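August
By the Odier Notebook

I had been meaning to visit the Skivora paper mill at Dundine for years, and every summer something got in the way, a leaking roof or a cousin's wedding or plain laziness. This time the open day fell while I was already staying down the valley, so I packed a sandwich, put on shoes I didn't mind getting splashed, and caught the early bus up the river road.

The bus lets you off at the bridge, and from there it's a walk of 16 minutes along the water, uphill but gently so. You smell the mill before you get to it. I had braced myself for something nasty, having grown up downwind of a big pulp plant, but Skivora makes its paper from cotton rag, and the smell is more like a laundry room on a rainy day, damp and clean and a little bit starchy. I liked it very much and it stayed in my sweater until I got home.

They take visitors through in groups, and ours was a nice mix: a couple of bookbinders who knew far more than they let on, a family with two boys in matching rain boots, and a row of ladies from a watercolor club who had come mainly for the shop and made no secret of it. Our guide had a soft voice, and the beaters are loud, so I missed a good part of the early history. What I did catch is that the oldest part of the building was put up for grain, and that the water wheel was taken out long before any of us were born. The wheel pit is still there, full of ferns.

The rag room comes first. Old sheets and shirt cuttings arrive in bales, and every button and scrap of elastic has to come off by hand, because one bit of rubber can spot a whole day's work. After that the rags are chopped and go into the beater, a big oval tub where they travel round and round until there's no cloth left, only a milky soup. We were allowed to put a hand in a bucket of it. Both boys went up to the elbow, naturally, and so did I.

Then the vat itself, and this was the part I had come for. The papermaker dips the mold in, lifts it level, gives it a shake forward and a shake to the side, and there is a sheet of paper where there was none a moment ago. It takes longer to write down than to do. On a good day they make 200 sheets, we were told, and the shake is what people spend years learning, since it's what knits the fibers together in both directions. I had a turn at the visitors' vat and produced something with a thick end and a thin end, rather like a slice of badly cut bread.

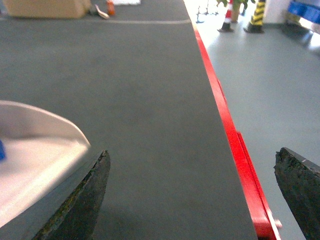
The shake was what everybody wanted to talk about in the tea line afterward, and one of the bookbinders told me that you can feel a good one years later, when you fold the sheet and it folds as happily one way as the other. Machine paper has a grain and will fight you, she said, and she'd rather pay more and have a quiet life. I have been folding bits of paper ever since, and she's right, the envelope from my electric bill put up quite a struggle.

Upstairs is the drying loft, and I could have stayed there all afternoon. It runs the whole length of the building, with wooden shutters down both sides that they open and close according to the wind. The sheets hang in little bunches over ropes, and when a breeze comes through they all whisper at once. The stairs are steep and the handrail is only on the left going up, so do take care if your knees are like mine.

The tour ran 45 minutes on the program and a good deal longer in practice, and I don't think any of us minded. Tea was in the old stable, with plum cake, and the shop is across the yard. Seconds are sold by weight out of a crate by the door, and that is where to go first. The watercolor ladies had got there ahead of me, but I still came away with a fat bundle of cream sheets and a small pad called So, their lightest paper, which is lovely for letters if you write with a pencil.

I missed the bus I meant to catch and sat on the bridge wall with the last of my sandwich, waiting for the next one. My own lopsided sheet came in the mail a couple of weeks later, pressed and dried, and it's propped up on the kitchen windowsill next to the basil.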